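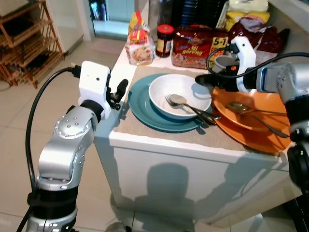 Home | Forums | Arms and Grippers | Upkeep | Search | Log in

Right arm drifting on a two-arm table cell – cable or calibration?

Print this thread | E-mail this thread

tuncay_b wrote:
Hi all. I look after a two-arm cell that does breakfast table work – plates, bowls, mugs, spoons, that kind of thing. Both arms are Maseo, controller is the old Lokesov box, serial ends in 2612 if that matters to anyone. Left arm is a dream. Right arm goes off by a couple of millimeters over a morning and then starts clipping bowl rims. I re-zero it, it's lovely again, and by lunch I'm swearing at it.

What I've done so far: new finger pads, re-zeroed both arms cold, wiped down the joint caps and checked every screw I could get a driver on. No change. Logs say nothing useful.

My money is on the wrist encoder but those aren't cheap and I'd like a second opinion before I order one.

mererid_p wrote:
Don't buy the encoder yet! I had this exact thing on a Maseo and it was the cable at the wrist. If the loop is too short it tugs on the housing every time the wrist rolls, and the mount creeps a tiny bit each time. You only see it after a few hundred moves. How much slack have you got up there, and is it the same on both sides?

IdrisO wrote:
Going to disagree with Mererid, sorry. A cable tug gives you a jumpy error, one way and then the other. Slow drift over a morning that goes away when you re-zero sounds like heat to me. Do you zero it from cold and go straight to work? Try this order:

1. Run both arms empty for 20 minutes, nothing on the table, full reach.

2. Zero the right arm warm, then set the table up the way you normally run it and check the gripper height at the front edge first. Go slow, bowls are unforgiving.

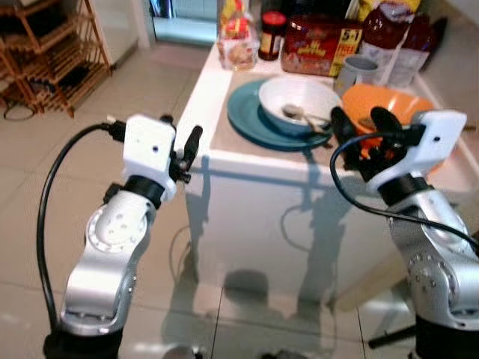 3. Run your normal job and write down the offset every hour. If it stays flat, it was heat and you can put your wallet away.

tuncay_b wrote:
OK, fair, I do zero from cold. Always have. The left one gets the same treatment though and never moves, so I'm not totally sold on heat.

Mererid – the cables loop out of the wrist housings and back down the arm on both sides. I never measured the slack. Will do.

morena.m wrote:
Lurker here, I run a pair of these too. Please check the bracket bolts on the wrist while you're in there, the ones under the white cover. The manual says every 1000 cycles and I bet most of us don't (I didn't, for ages). Mine were finger loose on one arm and perfect on the other. Also, what speed are you running? I had to slow the right arm down for anything near the back of the table, where it's reaching over the dishes. Back row is where any slop shows up, because you're out at the end of the arm and a little bit at the wrist is a lot at the fingertips.
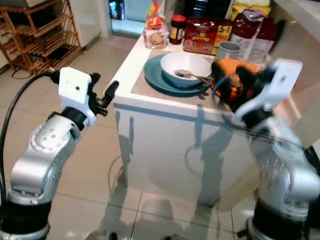 Right arm working toward the back of the counter, bowl and mug still out.

IdrisO wrote:
Slowing it down just hides the problem though. If the bolts are loose you'll see it at any speed. And if they're tight you've lost cycle time for no reason.

morena.m wrote:
I'd take the lost time over chipped bowls, but sure. Bolts first, then decide.

tuncay_b wrote:
Update, with crow on the plate. Did the warm-up the way Idris said and logged it. Drift was smaller but still there. Then I pulled the right wrist cover and 2 of the bolts turned with hardly any effort. Torqued them up, put on a dab of Tosow threadlock, and gave the cable more slack while I was at it. Ran it through the afternoon and the offset hasn't moved enough for me to measure.

So I changed two things at once and now we'll never know. Sorry!

mererid_p wrote:
I'm counting that as half a win for the cable :)

IdrisO wrote:
You shouldn't. But keep the warm-up anyway, you said yourself it helped.

dh_bae wrote:
Which threadlock grade? The strong stuff is a nightmare when you need to get the bracket off again. We had to take heat to one and it wasn't kind to the white cover.

tuncay_b wrote:
The medium one. I've put paint marks across the bolt heads too so I can see if they turn. Next check is due in October unless it starts clipping bowls again.

Reply to this thread | Back to Upkeep

We use cookies to keep you logged in and remember your settings. OK | More information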